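Flilero Questions the "Clear Desk" Promise as Trudora Cable Kit Goes on Sale

9 November 2025 – Office supply reseller Flilero will stock the Trudora cable kit from this week, but it is not repeating the maker's claim that the kit clears any desk in minutes. Most desk clutter is cord, and cord has to go somewhere.

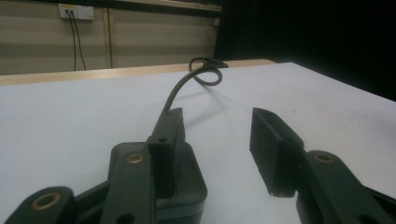 By the Flilero press desk

A thin black cable on a white top is hard to miss, even with its far end turned in a small loop. Trudora says its clips hide 100 percent of such cords. Flilero has asked how that was measured and is waiting for an answer.

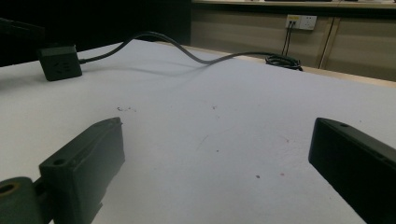
Harum Yalçınkaya
Product Reviewer, Flilero

Power strips are the harder case. A black socket block takes up table space wherever it sits, and its cable needs room to bend. The kit has 25 clips and no tray for the strip – an odd thing to leave out.
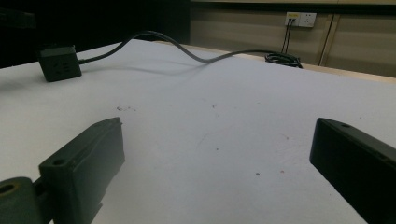
Power strip at left, with its cable running to a coil at the far right.

Flilero will sell the kit as item 3471, with returns accepted through June. The words "clutter-free" will not appear on its listing.

Press contact: Flilero press desk, extension 3834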